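Saturday Open Doors at the Cesberg Water Lab
A visit with the Plilevham walking club

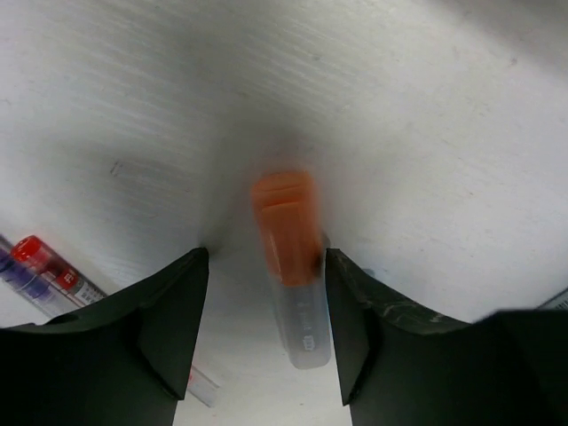 Sample tube with its orange cap, over a white tabletop.

We had meant to stay an hour, and it was well past lunch when we finally came out blinking into the parking lot! The lab sits behind the old Sirneck mill, up a road that my car did not enjoy, and it opens to visitors one Saturday in the spring.

Conceição Pacheco met us at the door with a stack of paper name tags and took us straight to the sample room, where all the little tubes come in from the streams and wells up the valley. I fell a bit in love with those tubes, I have to say. They are such simple things, clear plastic with a rounded bottom and fine white markings down the side, and then that cheerful orange cap with its ridges (my grandson wanted to take one home for his marbles). Conceição told us 1,389 samples came through last year, 629 of them from private wells.

Duván Huanca then showed us the cold room, where we did not linger, and explained how each tube gets its label before it goes anywhere near a shelf. He was patient with our questions, even Walter's, and Walter had plenty.

There was coffee afterward and a very good lemon cake. Parking is free, but wear flat shoes for the stairs.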